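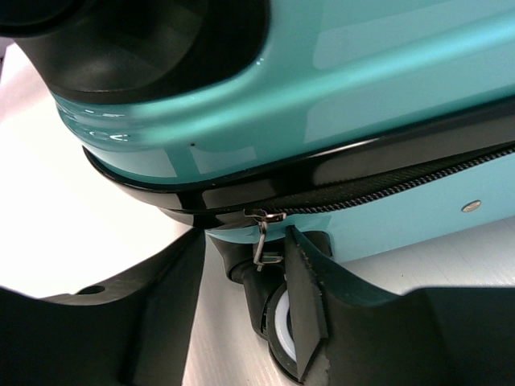 How do you vote when you'll be out of town on election day?

Posted by Urard

Hi all, first time asking anything here so please be gentle! I'm traveling for work the week our town votes for mayor, and I won't be home until Thursday. I've voted in every local race since I was 22 and I'd hate to skip this one - especially with 3 people running and the last one decided by 105 votes. Do I ask for a mail ballot, or can I go in early? The town website sends me in circles.

Takeshi Katayama

Welcome! You can very likely do either one, but it depends on your state, so please call your town or county clerk before you do anything else. Where I live you fill out a short request form, the ballot comes to your house, and you sign the outside envelope before sending it back (my wife forgot to sign hers once and got a very polite phone call). Some states want a reason and some don't, but being away on the day is usually accepted. Check whether yours has to arrive by election day or only be postmarked by then. If early voting is offered, I'd go that way myself. I was in and out in almost 90 seconds last time, and the lady at the desk even remembered my dog. 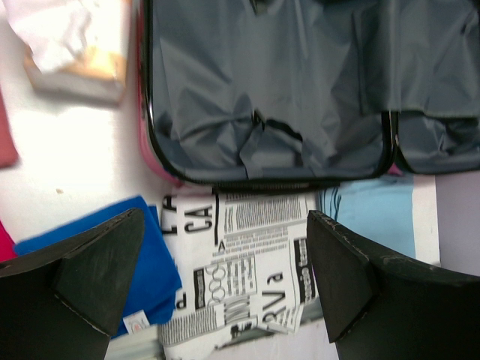 Open suitcase with a gray lining

Kastska

just go early. bring your ID, our clerk asked for it and I had to drive back home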